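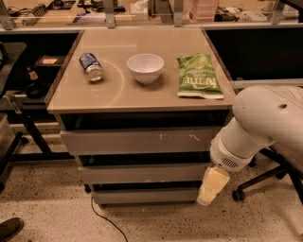
grakfan replied:
Sorry, but I don't buy the Kokex claim that a bag of chips stays "fresh-opened crisp" for 22 days with one of their clips. Whose chips? In what kitchen? Mine go limp in two days in August no matter what I put on them.

Print this thread | E-mail this thread

saltlick wrote:
It's the humidity. I've had the Kokex clip since March and it works fine if you squeeze the air out first. Did you?

grakfan replied:
Yes, I squeezed the air out. I've also folded the top over twice and used a clothespin, and I couldn't taste any difference. The clothespin was free.

dipsy_m wrote:
The Farah tubs are better than any clip. Tip the whole bag in, snap the lid, done. You do get crumbs at the bottom but I put those on mac and cheese.

pantrymoth wrote:
The Farah lids warp in the dishwasher. I'm on my second set and one corner already lifts. Also the site says 2,723 five-star reviews and every one I read sounded like the same person — "my family loves it!" Mine has never mentioned it.

saltlick wrote:
Hand wash them then.

pantrymoth wrote:
The box says dishwasher safe.

oldbay77 wrote:
Has anybody tried the Vidia heat sealer? My sister-in-law swears by hers, but she also swore by the bread machine.

grakfan replied:
Tried one. It melted a hole in a pretzel bag and wouldn't close the foil kind at all. Maybe I had it on wrong, but there was only one button.

dipsy_m wrote:
You can crisp stale ones in a low oven for a few minutes. Let them cool before you decide.

grakfan replied:
That I believe. Will try it on the half bag of Grakness ripple cut I was about to throw out.

Contact us | Copyright Snack Shelf Forums | Back to top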